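Follow-up calls: what changed in June

The Lodstead sales desk made 3608 outbound calls in June, and 1441 of them were second or third attempts. Most reps had been leaving a week between tries. We have now cut that to two working days for any lead that asked for a price.

Please log the outcome in Drovasent before you dial the next number. A short note is fine: who picked up, what they asked, when to call back. Leads with no note go back into the shared pool at 5 p.m.

Quotes over $3000 still need a manager's sign-off before they go out.
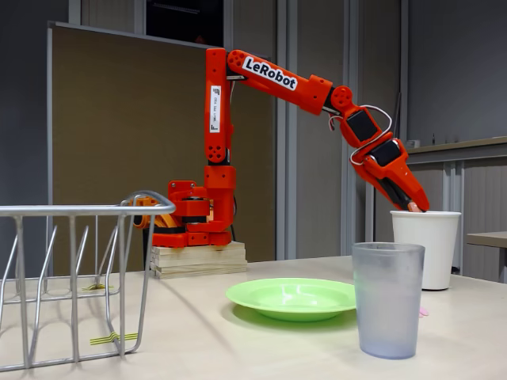 What happens to a lead after three calls with no reply?
It moves to the monthly email list and comes off your call sheet.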